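Home Sites Checklists Reports Contact
Search this site Enter keyword Go

Ambaye stockroom -- monthly walk-through, August
Done Saturday, doors still locked. Comments typed up same day so forgive the mess.

1. Exits. Rear door OK. Front door sticks, needs a shoulder. Repeat item from last time.
2. Extinguishers. 4 on the wall, all tagged. One by the Wendis shelving is blocked by a pallet jack. Moved it. Will be back there by Monday I bet.
3. Aisles. Main aisle clear, 40 inches at the narrowest. Side aisle not clear -- flattened boxes, twine, a mop bucket.
4. Shelving. 3 loose anchors on the Peduveo rack. Do not load the top tier untill fixed. Taped a note on it.
5. Lighting. Two tubes flickering over the packing bench. Exit sign OK on battery.
6. Ladder. Feet worn. Pull it from use, order a new one thru Ritik.
7. Lifting. Heaviest carton on the floor was 55 lb, no team-lift sticker. Stickers are in the desk drawer, use them.
8. Spills. Kit full exept gloves. Small oil spot by the dock, wiped up, put sand down.
9. First aid. Bandages low. Eyewash in date.
10. Bags and baskets. Keep off walkways, handles in. Nothing hanging over a shelf edge. Plastic bags get stepped on and slide -- pick them up when you see them. Cracked baskets go in the trash, not back on the stack.

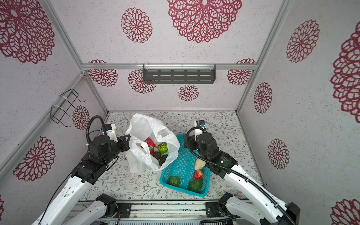
11. Sign-off. Items 1, 4 and 6 stay open. Recheck the rack first.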